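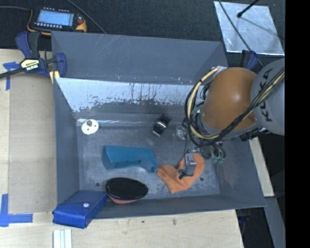
Wear on the inner walls and floor of a gray metal bin.

Stop Grading Used Equipment by Its Paint

Wednesday, February 14, 2024

14 shares | 6 comments

Used industrial equipment is sold by letter grade. The grades run from A to D at most resellers, and the written definitions differ from one to the next, but nearly all of them begin with appearance. Grade A is "like new." Grade B shows "light cosmetic wear." Grade C shows "heavy wear, fully usable." A buyer who orders 40-inch steel shelving, a workbench, or a set of bins from a catalog usually has only this letter and a price to go on.

My position is that the letter should be dropped, or at least rebuilt on measurements. Appearance is cheap to assess and easy to photograph, and those are the only arguments for using it. It tells the buyer very little about load capacity or remaining service life, and in several common cases it points in the wrong direction.

Consider powder-coated shelving. The coating protects the steel from corrosion and has no structural role. A shelf beam can lose a large area of coating to pallet contact in its first year and keep its full section for decades in a dry building. The same beam can be struck once by a forklift, take a shallow permanent bend, and show a mark no longer than a finger. Under an appearance grade the first beam is a C and the second is a B. The second one is the beam that should be scrapped.

Repainting makes this worse. When the warehouse at Skesunach closed, I was asked to look over the shelving before it went to auction. The uprights were rated at 2,000 pounds per level in the original configuration. One lot of 350 uprights had been repainted by a previous owner, and it was listed a full grade above the rest. With a straightedge and a flashlight it was possible to find dents under the new paint near the base plates, which is where lift truck damage normally occurs. The unpainted lots had similar dents, and any bidder could see them. The repainted lot brought a higher price.

Resellers answer that buyers want clean equipment. Some do. A retail store with shelves in public view has a legitimate interest in finish, and nothing prevents a seller from reporting finish as a separate line. My objection is to a single letter in which finish and function are blended in proportions that are never stated. A grade of B on a Gulby listing and a grade of B on a Kravchuk listing were, when I compared the two sets of terms in November, incompatible definitions. Gulby allowed surface rust in B and excluded any missing hardware. Kravchuk excluded rust and said nothing about hardware. Neither mentioned straightness.

A useful condition report would be short. For shelving, it needs the out-of-plumb measurement of each upright over a fixed height, the deflection of a sample beam under a known load, a statement on whether the connectors lock, and a note on any repair by welding. For sheet metal containers, it needs the wall thickness at the most worn point, the condition of the seams, and a plain statement of what the container previously held. For benches, it needs the flatness of the top and the play in the frame. A person with ordinary hand tools and a thickness gauge can collect all of this. On a lot of 600 identical pieces, a sample would do for most items, provided the sample size is printed on the report.

The common objection is cost. Venix, which handles used storage equipment in my area, told me that inspection at this level would erase the margin on low-value items. I accept that for a single bin or one small cabinet. I do not accept it for lots that sell by the truckload, where the inspection time is small next to the labor of taking the equipment down and loading it. Sellers already spend that time washing and touching up. Moving part of it to measurement would leave the budget almost unchanged.

There is also a disposal problem. Equipment graded C or D on appearance is frequently sold for scrap when it has most of its service life left. Scuffed steel is still steel, and a stained panel of full thickness will carry what it carried before. Melting it down and rolling new sheet takes energy that could have been avoided by a reading from a gauge. Purchasing departments that publish recycling targets should look at how much of their recycled tonnage was rejected for color.

Buyers can apply some pressure now. Ask for the thickness reading. Ask whether the item has been repainted, and by whom. Ask for the written grade definition and attach it to the purchase order so that it becomes part of the terms. If the seller declines all three, price the lot as scrap and bid accordingly. I have done this on my last several purchases. Two sellers sent readings the same week, and one of the lots they described as heavily worn is now in daily use at full rated load.

6 comments | Share this article

Contact | Copyright 2024, all rights reserved | Back to top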